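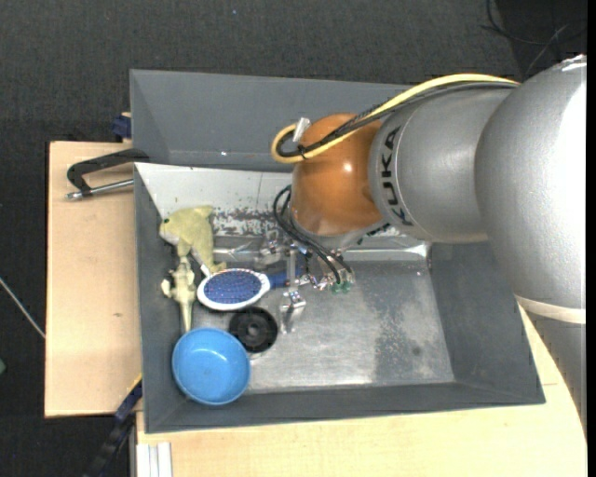 Pruruletti Opens Household Sorting Room in Plarnville

September 21, 2020
By the Pruruletti press office

PLARNVILLE. Pruruletti, a household goods exchange, has opened a sorting room at its building on Mahrous Street. The room takes in small household items from residents, sorts them into bins and sends them out again to people who have asked for them. It replaces the counter at the Aser Street shop, which closed at the end of August.

The exchange handled 1,034 drop-offs at the old counter in its last year. Items there were set down wherever space could be found and sorted after closing. At Mahrous Street each drop-off is tipped into a gray bin with sloping sides and stays in that bin until everything in it has been checked.

The work tables have pale wooden tops and the floor is carpeted in dark charcoal. Pruruletti chose carpet to keep the noise down, as the room shares a wall with a reading room. Small things dropped on it are also less likely to break.

Sorting is done in three steps. Items are first checked for damage. They are then grouped by use, with kitchen things kept apart from tools, toys and stationery. The last step is labeling, after which the items go to the shelves in the back hall. Anything that fails the first check is set aside for recycling, and the person who dropped it off can ask to have it back within the week.

Pruruletti asks residents to keep each drop-off small. A bin should not be filled past the halfway point, so that the items at the bottom can be reached without emptying it. Batteries must be taken out at home. Knives and other sharp items should be wrapped in paper and marked. The exchange does not accept medicine, paint, opened food or anything too big to fit in a bin.

The back hall has 901 shelf spaces, of which 562 were in use when the room opened. The remaining spaces will be filled over the fall, starting with kitchen items, for which there is a waiting list. Residents already on the Aser Street list keep their place and do not need to sign up again.

Drop-offs are accepted at the side entrance during posted hours. Pickups are by appointment and are handed over at the front desk. There is no charge for either. Requests can be made on the paper form at the desk or by mail, and forms from the old shop will be honored until they run out.

Parking is available behind the building. The lot entrance is narrow, and larger vans should use the street.

Filed under: Company News, Reuse and Recycling

Recent releases
Aser Street Shop to Close at End of August
What We Can and Cannot Accept
Pruruletti Updates Pickup Appointments
Shelf Space Added in Plarnville Back Hall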